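October, twenty to six in the morning

I woke before the alarm again. The heating pipes in this building begin to knock at five, and after that I can only lie and listen to them. So I got up, put on the thick socks and sat down to write, as I promised myself I would do at least on the mornings when I cannot sleep.

Yesterday I finished the fourth week of the night course in bookbinding. I did not write about it in the evening because my hands were too tired. My thumb has a hard place now where the bone folder presses, and the first finger has a cut from the thread. I did not know that linen thread could cut a person. Annapurna Sundaram, our teacher, looked at it and said only that I pull too much toward myself and not enough along the spine. Then she took my book and pulled one station the correct way, and the section lay flat. I had been fighting with it for half an hour.

The book is my grandmother's recipes. I typed them in the summer from her notebooks, 111 pages with the index, and had them printed on the cream paper from Jastberg. The paper was expensive, but the cheap one showed the letters through from the other side. I wanted to sew all the sections in one evening. I sewed 4. The others are under the dictionary on my desk, waiting.

What I like is that the work does not ask me to speak. In the office I must think about every sentence before I say it, and then by the time I have it ready the others are already at the next subject. At the course we are all looking down. Somebody asks for the awl, somebody gives it. The woman beside me is making an album for her son's wedding and she hums the same song from the beginning of the lesson to the end, a song I do not know, and now I have it in my head while I wash the dishes.

I also bought a Lavari awl of my own, because the ones at the course are always blunt. Together with the beeswax and the needles it came to 437 crowns, and I hid the receipt from myself in the drawer.
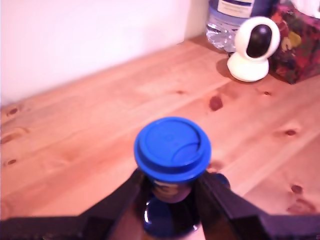
Why did I use linen thread and not cotton? Cotton stretches after some years and the sections begin to hang out of the cover, and I want this book to stand in a kitchen and be opened every week.

I have been thinking about the cover. My first idea was dark green cloth, the same as grandmother's notebooks, but the green at the shop was too blue and looked like a school folder. Now I think about a gray cloth with a red ribbon. My sister says on the phone that it should have a picture of the house. I told her I cannot draw the house. She said then take a photograph of it, and I had to remind her that it was painted yellow by the new owners. We were quiet for a little while after that. Then she asked if I had put in the plum dumplings, and I had, on page 38, but without the amount of flour, because grandmother wrote only "flour, until it is good."

I will have to make them and weigh it. Maybe at the end of the month, when the plums at Mahama are still cheap. They are not the right plums, too big and too watery, but the right ones do not exist here.

It is getting light now. The bakery van has come and gone, and the man from downstairs has taken out his bicycle, which he always drops once against the wall. I should iron a shirt. If I take the early tram I can stop at Grindwood and ask if they sell the gray board in half sheets - a full one does not fit through the tram door, I have tried it and I will not try again.

In the evening: fifth section, and pull along the spine.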